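Robot Cell Safety and Fault Analysis
Handout 7: Loss of grip on a smooth container near live equipment
Prepared by Deirdre Horgan. Revised 6/11/24.

Read this before the lab session. Bring the fault log sheet from Handout 6. The questions of software version and controller setup are dealt with in Handout 8 and are left out here.

7.1 The task

The jar task is the third in the Illis bench series. The arm picks up an open glass jar, carries it to a water dispenser, holds it under a spigot, and returns it to the table. Each run is logged by the Quinlan recorder, which stores joint position, finger position and motor current on a common clock.

The task is harder than it looks on paper. The load changes while the jar is held. The jar wall is curved and smooth. The tap alcove limits the wrist angles that can be used, and the way back crosses a table that is also used for other bench work. 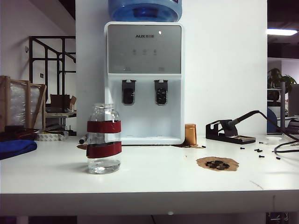 Figure 7.1. Dispenser, taped jar and neighboring bench items, with the soldering iron in its stand at right.

Before reading on, mark on your own sketch every item that would matter if the jar were dropped or tipped. Most students mark the soldering iron and its cable. Fewer mark the small screws or the folded cloth, though both affect what can be done in the first seconds after a spill. The brown stains near the dispenser matter too. A surface that is already marked makes a fresh leak harder to see.

7.2 What went wrong

The fault discussed here is a slow slip under load. It was logged in September during a run with the Vavero finger set. The jar was gripped at the upper band, carried to the spigot and filled. Slip began during the return move. The jar rotated between the fingers, its mouth tilted toward the right side of the table, and water went over the rim. The operator, Clodagh Ó Gríofa, pressed the stop. There was no injury and the jar did not break.

Extract from the operator's log:

"Grip confirmed at pickup. No alarm during fill. Jar seen turning in the fingers on the way back. Stop pressed. Water on table. Power to bench outlets cut at the wall before wiping."

Extract from the recorder, grip channel only:

Grip force set point: 24 N
Time from grip confirmed to first finger movement: 645 ticks
Time from grip confirmed to stop pressed: 773 ticks
Recorder rate: 100 ticks per second

The gap between first finger movement and the stop is 128 ticks, or 1.28 seconds. During that time the controller reported a good grip. No alarm was raised at any point in the run.

7.3 Why no alarm was raised

The grip check compared finger position with a fixed limit. If the fingers closed past the limit, the controller would report an empty grip. A jar that turns in place lets the fingers move only a little, so the limit was never reached. The check could detect a missing jar. It could not detect a jar that was still present and turning.

Motor current did change. It fell at the start of the slip and then rose as the fingers closed on a slightly different part of the wall. The recorder stored this, but the controller did not use it.

The set point was chosen with the jar almost empty. Later weighing showed that the fill in the logged run added more mass than the test load had allowed for. Work through the friction estimate in Exercise 2 before drawing a conclusion from this. The set point alone does not account for the turning, which depends also on where the fingers sit relative to the center of mass.

7.4 Contributing conditions

(a) Contact height. The fingers were on the upper band. Filling moved the center of mass of jar and water, and the arm then accelerated sideways.

(b) Tape. The tape raises friction against bare glass when clean. Its behavior when wet was not tested before the run.

(c) Return path. The shortest path passed over the right side of the table. The path planner treated the soldering stand as an obstacle to be cleared, with no extra distance for liquid.

(d) Supervision. The operator had been told to watch for alarms. The written procedure did not say to watch the jar.

Items (c) and (d) are faults of procedure. They would have remained even if the gripper had worked as intended.

7.5 Approach and closing

The approach is the part of the cycle most often blamed, so it should be checked first and then set aside if the record is clean. With the fingertips above the jar, confirm that the jar is upright, that the hanging cables are clear of it, and that the finger path does not touch the rim on the way down. Indicator lights on the gripper body are not evidence of a good grip. They must not be used as a substitute for the current and position channels.

In the logged run the approach record was clean. Finger position at contact agreed with the value from the dry tests, and no side load was recorded before the lift.

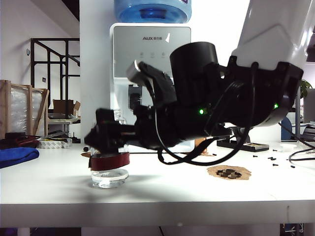 7.6 Changes to the procedure

1. Remove powered tools, loose screws and paper from the table before any run with liquid. An iron in its stand counts as a powered tool, even when switched off.

2. Route arm cables so that they do not cross the wet area.

3. Keep the return path on the dispenser side of the table. Do not accept a planned path that carries an open container over electrical equipment.

4. Add a slip check on motor current. The Poltutetti test block supplied with the course files gives a starting threshold. Tune it with the jar filled to the greatest level the task allows.

5. Repeat the friction test with wet tape.

6. Keep one operator at the stop for the whole run, watching the container.

7. After a spill: stop the arm, cut bench power at the wall, then wipe. Do not reach under a stopped arm until it has been locked out.

7.7 Exercises

Exercise 1. Draw a fault tree with "water reaches electrical equipment" as the top event. Place each item from 7.4 on it. State which gates are AND and which are OR.

Exercise 2. Take a fill of 1000 g and a jar mass of your own measurement. Find the smallest grip force that holds the load for friction values of 0.3, 0.5 and 0.7, assuming two opposed fingers and no sideways acceleration. Then repeat with a sideways acceleration of 2 m/s².

Exercise 3. Write a slip rule that uses both finger position and motor current. State one case in which it would give a false alarm.

Hand in Exercises 1 and 2 on paper. Exercise 3 goes in the shared folder with your log sheet.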